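How to check a military flight claim before you share it

Every time there's an evacuation or a crash, someone posts a map with a little plane on it and says it proves something. It rarely does. Start with the callsign. Write it down exactly as shown, then look for it on a second tracking site. If both sites take their data from the same receivers, you still have one source – be strict about this. 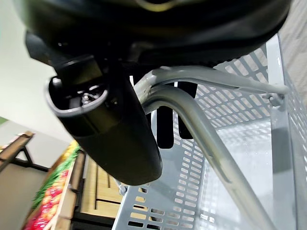
Next, check the time zone. Most trackers use UTC and most posts don't say so. A Tuesday night departure in one place may be Wednesday morning in another.

Then ask what a gap in the track means. Usually it means no receiver heard the aircraft. People will tell you it was "hidden" or "shot at". Ask them how they know.
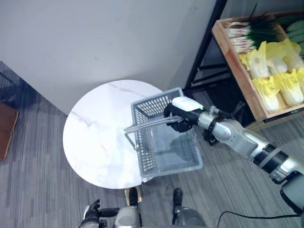
Grey basket held by its handle over a marble-topped table.

Last, read the official statement in full, and don't take that on trust either. "We are aware of reports" confirms nothing.

Text by Orathai Jitpraphai | Contact Granthorpe | Back to top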